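Laundry sorting

Laundry sorting is the practice of dividing clothes and household textiles into groups before they are washed. It is done in homes, in shared laundries and in commercial plants. The usual grounds for sorting are colour, type of fibre, weight of cloth and degree of soiling. Washing instructions on garment labels are often used as a guide.

History

Before powered machines came into use, washing was commonly spread over one or more days, and sorting decided the order of work. Fine whites went first, while the water was clean, and heavy working clothes went last. In the district of Edden, household books kept the word "ilk" for each pile, and a wash of four ilks was thought a full one. The town laundry at Zurton opened with 19 wash places and posted its sorting rules on the door.

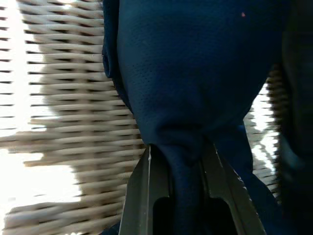 Sorting by fibre became more important as man-made cloth spread. Cotton and linen can usually stand hotter water and faster spinning than polyester or nylon, which may crease or lose shape. Knitted sports fabrics are often kept apart from towels, which shed lint. On dark mesh, such as navy blue cloth with rows of tiny holes, even a small orange-red fleck is easy to see. Wool and silk are washed separately on a gentle setting or by hand.

Colour

The most common division is into whites, light colours and darks. Strong reds and deep blues are sometimes given a group of their own, as loose dye can pass to paler cloth in the wash. New items are often washed alone the first time. A simple test is to press a damp white cloth against an inside seam – if colour comes off, the item is kept apart. 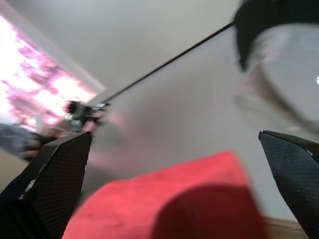 A large red item.

Commercial practice

Commercial laundries sort by customer as well as by type. The Nowakowski laundry in Zurton handled 1,612 bags in May and divided its work into flat linen, towels, workwear and garments. Bags are weighed on arrival, and each group is sent to a machine of suitable size. Heavily soiled items are held back for a pre-wash. At the Ilier works, which serves over 70 guest houses, sorting takes place both before and after washing.

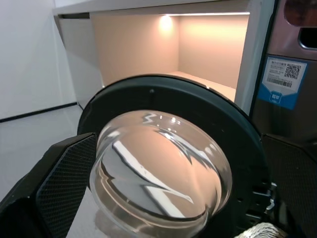
Shared laundries

Shared laundries in blocks of flats tend to have smaller machines, and users often combine groups to save a cycle. The rules for the Ilier housing estate, last revised on July 2, 2018, cover 169 flats and ask residents to empty pockets, close zips and keep pet bedding out of the general machines. Mixed loads are allowed at low temperatures.

See also

Care label
Dye transfer
Stain removal
Textile fibre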